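Women's cricket: can a player turn out for two clubs in the same season?

Posted in Playing and Clubs > Registration and transfers
Tags: registration, women's cricket, dual clubs, finals

Onyekachi Dauda

I have played for Hendov in the second division for three seasons. We only have one women's team and this year we have a bye every few rounds because the division has an odd number of sides. Ajayi plays in the first division and also runs a second team. Their captain has asked if I would fill in for the seconds on the weekends when Hendov doesn't have a game.

I'm happy at Hendov and I don't want to transfer. I just want more time in the middle, mostly with the ball. My questions are whether this is allowed at all, whether I would have to pay two lots of fees, and whether it could cost me my place in finals for either club. Our secretary thinks it's fine but couldn't find the rule. Registrations close at the end of the month so I would like to sort it out before then.

If it matters, I am over 18 and I have never played for a representative side.

12 people found this useful

curnska_keeper

Depends on your league, so read the playing conditions before you read anything here. They are usually in a separate document from the constitution, and the section you want will be called something like "permits" or "secondary registration."

In most leagues I have played in, it works like this. You have one primary club. A second club can apply for a permit so you can play for them when your primary club has no fixture in that round. Both clubs sign the form. The league registrar approves it, and until it is approved you can't play. Do not turn up and play on a promise that the paperwork is coming. Curnska lost the points from a game we had won by 100 runs because our fill-in's permit was approved the morning after the match.

Finals are where people get caught. You normally need a minimum number of games for a club to qualify for that club's finals, and games on a permit often don't count toward it. In our league the permit also lapses before finals, so you could only play finals for Hendov. Check whether a washed-out game counts as a game played. Ours does if the teams were exchanged before the toss.

On fees, you pay the full registration to Hendov. The second club might charge you a match fee. I paid 15 a game, and that covered the ball and the umpires. Ask Ajayi before you say yes, and ask whether their shirt is included, since some clubs will make you buy one.

One more thing. Insurance goes with the registration, so if the permit isn't in place you may not be covered if you get hurt. That would bother me more than the points.

slowleftarm

Yes you can, I did it for years and had no trouble. Just tell both captains.

Reply from curnska_keeper: Was this with a permit or without? It makes a difference to the answer.

Reply from slowleftarm: No idea, the club did all that.

Grarkeo Scorer

I score for a club in a league with a women's competition, and I have dealt with these forms from the other side. The answer above about permits is right in general. A few things to add.

The gap between divisions can matter. Some leagues won't let a player from a lower division come up on a permit, and some won't let one go down. You would be playing in a second team, so find out which grade it sits in. If the seconds are in the same division as Hendov, the permit may be refused outright, because you could end up affecting a result that decides your own club's place on the table.

Make sure the scorer enters you under your existing player number. If someone creates a new profile for you in the scoring app, your games get split between two records and the registrar can't see that you were permitted. I fixed 10 of these last season, and each one took several emails.
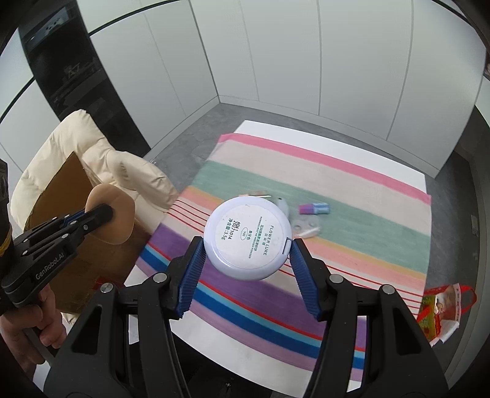
Flower Lure pressed powder, 3.5g.

As for bowling, if you are a quick bowler and your league limits overs for younger players, that won't apply to you. You can still end up bowling a lot more than you are used to, so tell the Ajayi captain what you have done at training that week.

If your secretary can't find the rule, email the registrar with your name, your player number and both clubs. Keep the reply. Ask for it in writing even if they call you back — captains change, and so do registrars.

Onyekachi Dauda

Thank you both. I found it in the playing conditions under "permits," rule 30. Both clubs have to sign, and Ajayi's seconds are in a different grade from us, so that part is all right. Permit games don't count toward finals. I have sent the form to our secretary and will wait for the approval before I play.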